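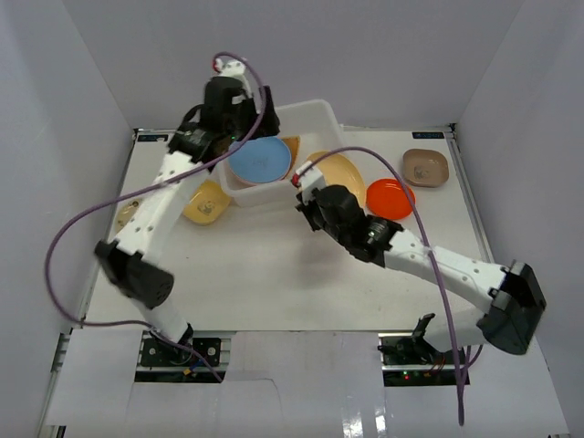 4. Clearing the dishes: what a two-armed machine can and cannot yet be trusted with

Anyone who has shared a kitchen knows that putting dishes away is a chore made up of many small decisions, most of which we make without noticing that we have made them. We look for a place that will take a plate, we tilt it a little if the rim is going to catch, and we leave the awkward bowl until last. It was this ordinary sort of judgment that we wanted to test in the Clustotora study, and so we chose crockery that would not let the arms settle into one habit. Figure 3 gives a fair idea of the mixture: a light blue round plate is stacked over a pinkish dish inside the white bin, while a large pale yellow plate and a red-orange one lie outside it, along with square bowls in yellow and brown that ask for quite a different grip.

Figure 3. The dish-clearing task, with dishes in the bin and on the table.

The task itself is easily stated. All the dishes are to end up in the bin, none dropped and none pushed off the table, and the two arms may divide the labor between them however they like. We ran 80 trials at the Hingate workshop, changing the starting layout before each one, and a further 40 in which the bin was turned to a new angle as well. The controller, which we call Ajayi after the street where the first version of it was written, had been trained on 1050 demonstrations recorded by people working the arms by hand. None of the test layouts appeared among those demonstrations, although the dishes themselves did, and a reader who wants to know how the system copes with crockery it has never met will have to wait for Section 6.

We should say a word about scoring, as it caused more discussion among us than we had expected. A trial was called complete only when every dish was resting inside the rim of the bin and both grippers had let go. A plate leaning on the rim did not count, even if it looked perfectly safe and a tired person at the end of supper would have been glad to leave it there. Julián Cabello, who supervised the trials, kept a written log of each attempt, and we have leaned on his notes a good deal in what follows, particularly for the failures, where the numbers alone say very little.

Round plates lying flat were the hardest thing to pick up, and this surprised the visitors who came to watch in March, most of whom had supposed that the bowls would be the trouble. A bowl has a wall that a finger can get behind. A flat plate offers a thin edge close to the table, and the gripper has to come in low and at a slant, with very little room for error. When an attempt went wrong, the plate usually slid a short way and turned, and the arm then had to find it again. Ajayi was patient about this, sometimes to a fault, and would try the same edge several times over when the far side was plainly the better choice.

Stacking brought troubles of its own. Two dishes nested together could be moved as one if the grip was deep enough, but the lower dish was often left behind, and the controller did not always notice. Sharing the work between the arms went more smoothly than we had feared. Each tended to keep to its own half of the table, and the long waits we had seen at the Marnidstead trials, where both arms hung back out of what looked very much like politeness, were mostly gone.

Can such a machine clear a table, then? On a fixed bench, with dishes it knows and someone close by to stop it, we would say that it can do a useful part of the job, slowly. We would not yet leave it alone with a full sink and the good china. The longest trial in the log lasted 94 seconds beyond the limit we had set, and nearly all of that extra time went to a single plate that a person would have lifted with a fingernail. We return to the question of recovery, and to what a softer fingertip might do for it, in the next section.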